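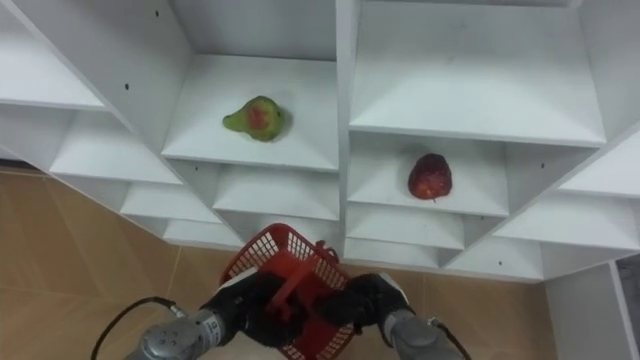 Lakmal Liyanage wrote in to say I was too kind to the Caltton talks in my September post, and that a border treaty with no date for pulling troops back is hardly a treaty. He has a point. I have now read all 32 pages of the Plernon text and the word "withdrawal" comes up in 2 of them, both times in a footnote.

I still think the river clause matters. It gives Paltenwood a say over the dam for the first time, and the towns downstream have wanted that for years - long before the Clegg government took any interest. Parliament votes on it next week. I'll post the clause in full once I've typed it up, and Lakmal can have another go at me then.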